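### 3. Bid selection and sample

The sample covers 200 private offers for retail chains. Katayama's bid for Inavell drew 9 rival offers and was settled in the third round.
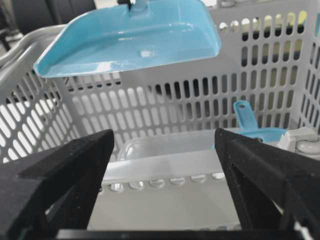
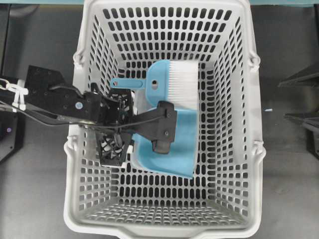
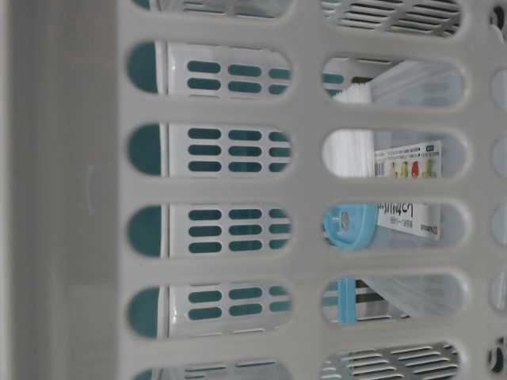 Figure 3. Household plastics: light gray perforated basket, with blue dustpan in the first two panels.

Bid premiums are measured against book value, indexed to 100 at first contact. Deals with a state pension investor, such as Bevari's purchase of Clilo, are coded separately (Mishra, 2022).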